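Clusley Town Confirms Academy Loan Program and Revised Squad Registration for Second Half of Season

CLUSLEY, January 2023

Clusley Town Football Club has confirmed the terms of its academy loan program for the remainder of the season, together with changes to its reserve squad registration and matchday arrangements at Kirner Park. 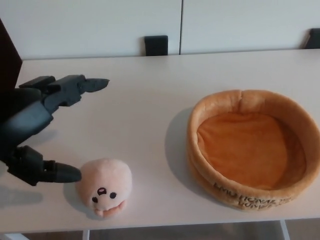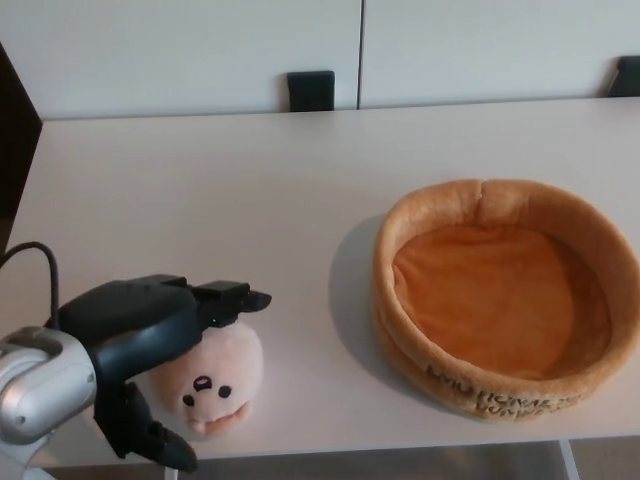 Under the program, 4 academy players will join Roltemer Athletic on loan until the end of the season. The group consists of a goalkeeper, a central defender and 2 midfielders. All are in the final year of their academy agreements and have trained with the first-team squad since October.

The loans are registered as development loans. Each player will train at Roltemer on the days set out in the agreement and will return to Clusley for the remaining sessions. Clusley retains responsibility for medical care, strength work and education. Roltemer is responsible for matchday selection, travel and kit.

The agreement contains a recall clause. Clusley may recall the goalkeeper at any time if either senior goalkeeper is unavailable through injury or suspension. The outfield players may be recalled only after the first 28 days. None of the players is eligible to appear against Clusley in any competition during the loan period, including friendly matches arranged after the date of signature.

Playing time will be recorded by both clubs and reviewed monthly. The review covers minutes played, position, training load and any missed sessions. Where a player has not been named in a matchday squad for 4 consecutive league fixtures, the clubs will meet to decide whether the loan should continue. There is no guaranteed number of starts.

Decisions on professional contracts will be made after the final league fixture. Players who are not offered terms will remain registered with the academy until their current agreements expire and will have access to the club's exit trial days.

Reserve squad

The reserve squad will be reduced in size for the second half of the season. Places left open by the loans will be filled from the under-18 group, and no external signings are planned. Under-18 players who move up will remain eligible for youth cup matches, subject to competition rules on prior appearances.

Reserve home fixtures will move from the training ground to Kirner Park where the first-team schedule allows. The most recent reserve match played at the stadium drew an attendance of 2,351. For reserve fixtures, the club will open the main stand only, with 1,000 additional places available in the east terrace if advance sales require it.

Season ticket holders will be admitted to reserve fixtures at no charge on presentation of a valid card. Tickets for all other supporters will be sold online and at the stadium office. Turnstiles will open one hour before kickoff. Parking will be limited to the north lot.

Program sponsor

The loan program is supported by Nowakowski Freight, which will fund player travel between the two clubs. The sponsor has no role in selection, recall or contract decisions.

About Clusley Town Football Club

Clusley Town operates a first team, a reserve team and academy squads from under-9 to under-18. Home matches are played at Kirner Park.

Media inquiries: Clusley Town press office, Kirner Park. Accreditation requests for reserve fixtures must be received 2 working days before the match.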